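Kerkus
Vacancies and participation

Sorting and Handling Study: call for participants, second round

Reference 502

Kerkus is looking for adults to take part in a study of how people pick up, sort and put back small shaped blocks. The work is carried out at our Gulus site, ground floor, and is led by Selina Ortner. The first round ran in July. The second round uses the same blocks and the same base board with a revised set of tasks, and people who took part in the first round cannot be accepted for this one.

Closing date for applications: September 16, 2018

Background

The study supports the redesign of Stusell, our range of shape-sorting sets for early years settings and for hand therapy. The present edition was drawn up from measurements of the blocks alone. Grip widths, approach angles and the spacing between pieces were estimated at the drawing stage and have not been checked against what adult users do when pieces are lying at random on a flat surface. The second round is meant to supply those values.

We are not measuring intelligence, reaction time or fitness for work. No result is reported for any single person.

What the work consists of

Each participant attends four sessions on separate days. A session is made up of short trials. In each trial a group of blocks has been set out on the board according to a printed layout sheet, and the participant carries out one instruction. Instructions are of the following types:

Collect. Lift all blocks of a named colour and place them in the tray.
Pair. Bring two named blocks together so that one face of each is in contact.
Separate. Move apart two blocks which start in contact, without displacing any other block.
Upright. Stand a named block on a given face and leave it standing.
Copy. Reproduce a layout shown on a card.

Trials are done with the preferred hand, then with the other hand, then with the preferred hand while wearing a thin cotton glove. The order of trials is fixed before the session and is not changed at the participant's request. A trial in which a block falls to the floor is recorded as such and repeated at the end of the block of trials.

There is no time limit. Participants are asked to work at the speed they would use at home when putting things away.

The material

All blocks are plain coloured, one colour to a piece. The shapes used in round two include cylinders, a cube, a triangular prism, a hexagonal prism, a heart and a star. They are laid out on a rectangular board that is kept on the table throughout.

Layouts are graded by crowding. In an open layout every block can be gripped from any side. In a mixed layout at least two blocks are close enough together that the fingers have to come in from one direction only. Most of the trials in round two are of the mixed type, as the open layouts produced little variation between participants in July.

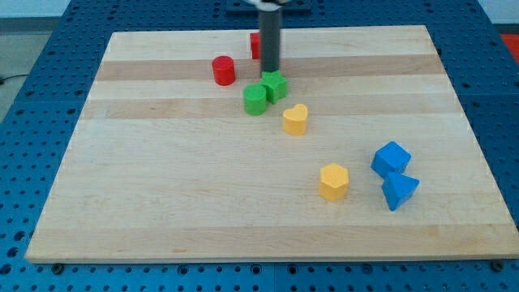 Colour is used in the instructions because it is quick to say and leaves little room for doubt. Where two blocks share a colour, the shape is named as well: "the green star", "the green cylinder". Participants should therefore be able to tell red, green, yellow and blue apart under ordinary indoor lighting. A short colour check is done at the start of the first session.

The heart and the star are the pieces of most interest to the design group. Their outlines offer several possible grips, and the July records show participants changing grip part way through a lift more often with these two than with the plain prisms. Please do not practise with similar toys before attending.

Who can apply

Applicants must

be aged 18 or over on the date of the first session
have normal use of both hands, or a stable long-term condition affecting one hand (see below)
be able to sit at a table and reach forward comfortably
be able to follow spoken instructions in English
be free to attend all four sessions

A small number of places is reserved for people with reduced grip strength or reduced finger movement in one hand. Applicants for these places should say so on the form. No medical letter is required. Anyone who has had hand or wrist surgery in the last year should wait for a later round.

Rings and bracelets are removed for the session. Long nails are not a bar to taking part but are noted on the record sheet.

What is recorded

Hand position and block position are recorded for each trial, together with the trial number and the instruction given. Faces are not recorded. Age band, preferred hand and hand span are taken once, at the first session. Names and contact details are kept on paper, apart from the trial records, and destroyed when payment has cleared.

Participants may stop at any time and may ask for their records to be removed up to the date on which the round is closed. Completed sessions are paid for in either case.

The target for the round is 3000 valid trials. Recruitment stops when enough people have been booked to reach this figure, and applications received after that point are held for the following round.

Payment and travel

A fixed fee is paid for each completed session, with a further sum on completion of all four. The rates are given on the booking letter. Payment is by bank transfer only. Travel within the Gulus area is not refunded. Applicants coming from Rainer may claim the return bus fare on production of the tickets.

Place and access

Sessions are held in the ground floor workroom. There is a step-free entrance at the side of the building and an accessible toilet on the same floor. The chair is adjustable; the table height is fixed. Participants who use a wheelchair should give the height of the armrests on the form so that clearance under the table can be checked beforehand.

Children cannot be left on the premises during a session. Drinks may be taken in the corridor between sets of trials and are not allowed at the table.

How to apply

Complete the participant form, quoting reference 502, and return it by post or hand it in at the Gulus reception desk. Give at least three weekday mornings or afternoons on which you could attend regularly. Forms without a telephone number cannot be processed.

Receipt of the form is confirmed in writing. Those selected are sent a booking letter, an information sheet and a consent form. The consent form should be read in advance but signed only at the first session, after there has been an opportunity to ask questions.

Places are allocated to obtain an even spread of age bands and hand spans. An applicant who is not selected should not take this as a comment on suitability.

Also required: session assistant (part-time, fixed term)

We also need one assistant for the length of the round. Duties are setting out blocks from the layout sheets, reading instructions aloud in the set wording, checking each layout against the sheet before the trial begins, and keeping the record sheets in order. Up to 1000 layouts will be set by hand over the term, so accuracy in repeated work matters more than speed. Blocks must be placed to within the tolerance printed on the sheet and turned to the marked angle.

No qualification is required. Experience of laboratory, stockroom or classroom preparation work would be useful. The assistant must not have taken part in the July round and may not be related to any participant.

Apply by letter to Selina Ortner at the Gulus site, with the names of two referees, by the closing date given at the top of this page. Letters should be marked "Assistant, 502" so that they are kept apart from the participant forms.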